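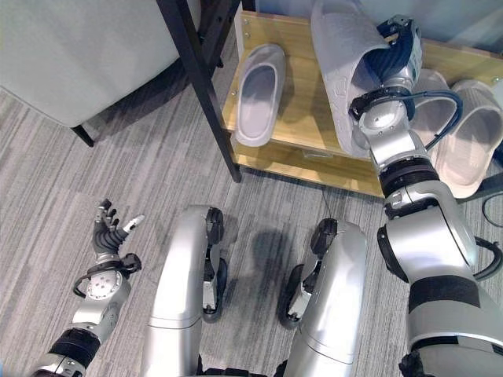

Circulation space is the part of a dwelling given over to moving between rooms and to entering and leaving. In small apartments it is seldom a separate hall; it overlaps with the living area, and the plan must show which floor area serves both purposes. A low shoe rack with a wooden shelf, set close to an upholstered seat on the same carpet, is a common case of such overlap. Students should record furniture of this kind on the plan, as it narrows the clear path even where no wall stands.

## Unit 2: Entry and Circulation

**Terms for this unit**

- *Clear width*: the distance between fixed or furnished edges at the narrowest point of a route.
- *Threshold zone*: the floor area in which a person entering stops, turns and puts things down.
- *Shared area*: floor counted toward a room and a route at once.

**Measuring a route**

Measure at floor level and again at hip height. The two readings often differ, for chair arms and shelf edges may project beyond their supports. Enter the smaller reading on the plan. Doors are drawn fully open, with the swing shown as a thin arc.

Where a route changes direction, draw the diagonal of the turn and measure it separately. Many plans that appear generous fail at this point - most often beside the entry door.

**Case reading: the Grorton flats**

The Grorton block contains one-room units of 381 square feet. Ong's survey, included in the course reader, compares the plans as built with the plans as furnished by residents. Read the section on entries and note how the threshold zone moved into the living area in the corner units. The Ikthorpe plans, also in the reader, are optional for this unit but will be needed for Unit 3.

**Assignment**

Prepare 2 plans of one dwelling at the same scale: the first with walls and doors only, the second with furniture. Shade the shared area on the second plan. Attach a written statement of one page.

Work is due 9 December 2007. Questions on drawing conventions should be directed to Leilani Tran during posted office hours.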